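From: Ostap Zhuravel
To: Bisteo Mission Operations List
Date: 13/11/2018
Subject: Re: Ground station time for the Bisteo satellite

Dear colleagues,

Thank you for the comments received on the draft tracking plan. Mr. Geraghty's question affects several teams, and I am therefore replying to the full list.

Liam Geraghty wrote:
> The draft gives the Sastley antenna 70 minutes of contact per day
> during the first week after launch. Our August request was for 100.
> Could the office confirm which figure applies, and whether the
> Naidu station remains available as a backup?

The figure of 70 minutes applies to Sastley alone. The remaining 30 minutes will be provided by Naidu, which has moved from backup to regular service for the first week. The total therefore matches the August request. The draft did not state this clearly, and the table will be corrected before the plan is issued.

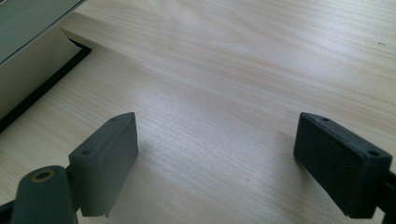 Teams should note that Naidu can receive telemetry but is not yet approved to send commands. Any command sequence must be scheduled for a Sastley pass. Requests to change a pass should be sent to the operations desk and should quote the orbit number. Orbit 2072 has been set aside for the first full instrument test, and no other activity will be accepted on that pass.

Clemum has asked that its payload remain switched off until the attitude control checks are complete. The office has agreed to this request, and the power budget has been revised accordingly. Please refer to change notice 3679 for the updated values.

Corrections to the contact table may be sent to me directly.

Sincerely,

Ostap Zhuravel
Mission Planning Office, Bisteo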